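# Soil drenching (tree care)

**Soil drenching** is a way of treating trees and shrubs in which a product mixed with water is poured onto the ground near the trunk and taken up by the roots. It is used mainly against sap-feeding insects such as scale, aphids and lace bugs. Unlike trunk injection, it needs no drilling and leaves no wound in the bark.

## Method

Mulch and leaf litter are raked back from the base of the tree, and the mix is poured slowly in a ring close to the trunk. The dose depends on trunk width, measured at chest height. The mulch is put back once the liquid has soaked in.

Ground that is frozen, flooded or baked hard takes up the mix poorly. A light watering the day before helps in dry spells – heavy rain soon after treatment can carry the product below the roots.
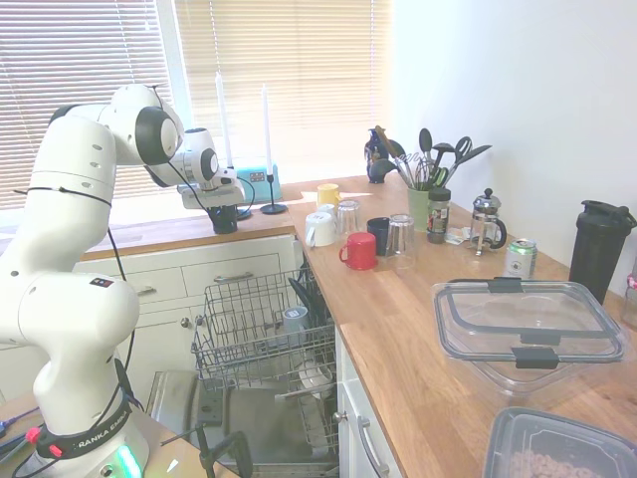 Holley has questioned the advice to pour close to the trunk, arguing that on older trees most of the fine feeding roots lie much farther out and that a wider ring would suit them better. Most growers keep to the narrow ring, where roots are dense and there is less grass to take up the product.

## Timing

Uptake is slow compared with injection. A small shrub may respond within 2 weeks, while a large shade tree can take 60 days or more. Drenches for spring pests are therefore often applied the fall before. Treatment in August is less common, as the soil is usually dry and the tree is moving less water.

In the town of Pirnton, street trees were drenched over a single season, with 244 trees on the list. Lindens were left out because their flowers draw bees.
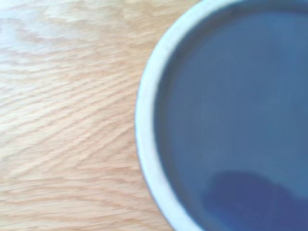 The trees along Tulik Road were treated first, as they stood in open lawn and were easy to reach. Those in paved squares were left for trunk injection.

## Mixing and equipment

Home products are normally mixed in a bucket or watering can, while crews use a tank and a soil probe. The probe pushes the liquid a few inches down, which cuts runoff on slopes. The Petchrat probe, an early hand-pumped type, had a 20-inch shaft and was later replaced by lighter models.

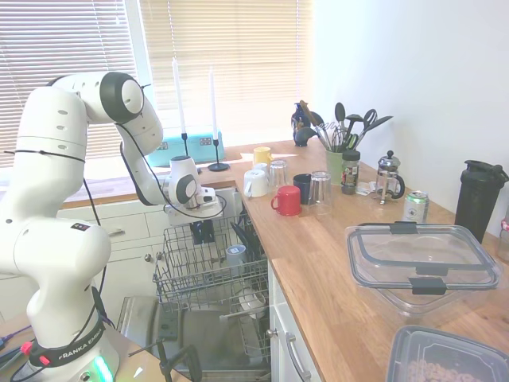 Measuring tools for drench products should be kept for that use only and stored away from food. Residue can stay on plastic and metal after rinsing. A cup or bowl from the kitchen, like those in the dishwasher racks above, should not be used for measuring and then put back with the dishes. Leftover mix is used up on a listed plant where the label allows, and never poured down a drain.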